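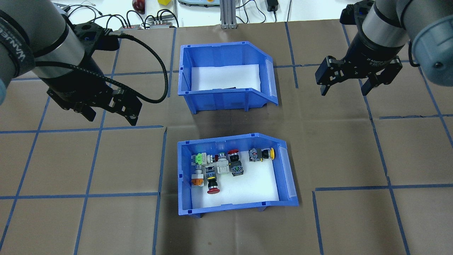 One reader wrote in after the last tips page to ask whether an open day at an automation shop has anything to teach a person with a pegboard and a single bench. Most of what gets shown, the reader said, costs more than the house. That is a fair complaint about the machines. The notes below are on the benches they work at, which are built from cheap parts and copied easily.

The visit was to the Zisstead open day, held on a Wednesday afternoon in the Drerbridge building. The bench that held the most interest was the switch-sorting station, where two arms work over a pair of blue bins and a surface marked off in blue tape. The parts are ordinary panel push buttons and selector switches. The following points were taken down at the bench or worked out at home afterward.

Tape the bench before buying organizers

Blue tape on a brown surface is easy to see and easy to move. At home, lay out large squares first and work with them for a week. Lines do not need to be even. A square that never gets used can be merged with the one next to it. Once the layout stops changing, replace the tape with paint or leave it alone.

Press the tape down with the edge of a plastic card. On oiled wood it will lift within days, so wipe the area with mineral spirits and let it dry overnight. If the bench has a loose cover, pull it flat and fasten the edges before taping. Creases under tape open up later and catch small screws.

Use two bins of the same kind

One bin for parts to be done, one for parts finished. Matching bins matter more than large ones. With the same wall height and the same lip, the hand makes the same motion at both. Set them a hand's width apart, with the sloped ends facing the same way. Put a label in the holder even when the contents seem obvious.

Line the floor of the bin

White lining makes a dark part show up at once. White card cut to size is enough for dry parts. For oily parts use a thin sheet of white plastic, which can be wiped. Cut the liner slightly small and round the corners, or it will buckle in the middle and parts will slide under it.

Do not fill the bin

The presenter from Rajput, the firm that handles the grippers, was asked why the bins were so large for the load. The answer was that parts lying on top of each other are slow to pick, for a machine or for a person. A single layer with bare floor left over is the target. If parts have to be stacked, they belong in storage and only a portion should come to the bench.

Sort by body, check by cap

Push buttons with red, yellow and green parts are tempting to sort by color. Color tells you the operator type and little else. The contact block on the back decides the wiring. Sort by contact block first, then by cap. When salvaging switches from an old panel, test each one with a meter set to continuity, pressed and released, and put the reading on a scrap of masking tape around the body. Anything over a few ohms when closed goes in the reject bin. Mushroom buttons of the latching kind should be tested in both positions.

Keep power off the work surface

Junction boxes, adapters and cable runs go behind the work area, on the table proper. This is good practice for a soldering iron or a glue gun as well. Screw the power strip to the rear edge of the bench and bring leads forward only when in use. Leave a loop of slack where a cord has to follow a moving tool. A cord pulled straight will fail at the plug.

Clear the area above

Leave the space over the bins open. Shelves hung low over a bench force the arm to come in from the front every time. Raise the shelf or move the bins forward until either hand can reach in from its own side.

Record the slow parts

Brurnlow, which runs the open day, hands out a one-page sheet for timing a job. It calls for 200 picks before any change is made to the layout. That is too many for a home shop. Eleven picks, timed with a phone, will show which bin is in the wrong place — usually the one behind the vise.

Send corrections and bench questions by the contact form | Copyright Workshop Tips Page, all rights reserved | Back to top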